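Dry-Erase Surfaces: Notes on Ghosting

Members at the Grullis and Karnell sites have reported faint marks that stay on whiteboards after wiping. Ghosting has two usual causes: pigment left in a worn coating, and residue from the cleaner itself. The two call for different treatment.

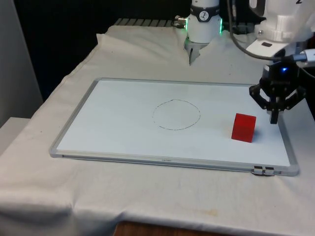 Hand-drawn circle on a framed whiteboard, with a red cube to its right.

For cleaner residue, wipe with plain water and a microfiber cloth, then dry with a second cloth. For pigment, trace over the old line with fresh marker and wipe within 5 seconds – the solvent in the new ink lifts the old. Melamine boards lose their coating sooner than porcelain ones, and more than 200 wipes a month will shorten the life of either. Abrasive pads should not be used on any board.

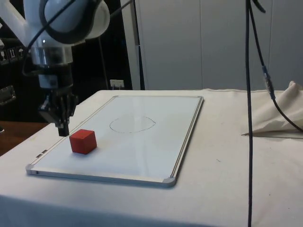
Red cube on the whiteboard surface.

Replacement cloths are stocked at Grultlow in packs of 40 under order code 1121. The Nedelcu site will have them from July.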